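Tip to tip: a morning setting up a two-armed cell

Wednesday, August 26, 2026

First job of the day at Filmont is not a program. It's a cloth. Fingers wiped, rails wiped, then a slow look at every cable before anyone touches the power. Quick coffee. Then on.

The cell is a small one. Two arms, one table, a job for Orska that means picking little fittings and handing them across from one side to the other. It ran badly in June. Dropped parts, mostly at the handover, and a lot of swearing. The fault was traced to a drift between the arms, a tiny one, but the fittings are tiny too.

So now there's a routine. 91 lines in a shared document, printed once and already out of date.

Touching up

The middle of it is the meeting. Both arms are brought in over the table at crawling speed untill the grippers are nearly nose to nose. Too fast and you bend a finger. Too shy and the reading's worthless. You watch the gap, you nudge, you watch again. Parts stay out on the wood underneath, the green one with the threaded stud closest to the middle, the white ones off to the right, as they're wanted straight after.

Green finger on the left arm, by the way. Easy to spot against all that black, and you do want to spot it.
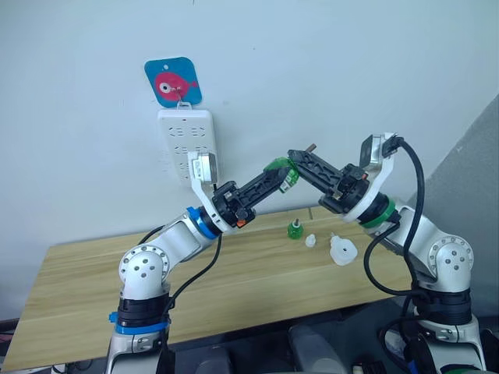

Cables, always cables

Ask what breaks and the answer is short. Not motors. Cables. The loops down the outside of each arm need slack, but slack catches, and a caught cable pulls on a connector that costs more than it should. Haddad supplied the last set and the advice that came with them was blunt: check at 500 cycles, swap at the first sign of a kink. The old lot went past that by miles. It showed.

Ties get snipped and redone. Wrist moved through its full turn by hand, listening. A scrape means start again.

Signing off

Then 128 handovers, no stopping, someone sat beside it with a pen. Up to 7 fumbles and the cell goes to work. More then that and it's back to the cloth. Irnex, who wrote the control software, would like the whole thing automated by next year. Maybe. For now it takes most of a morning, and the pen is running out.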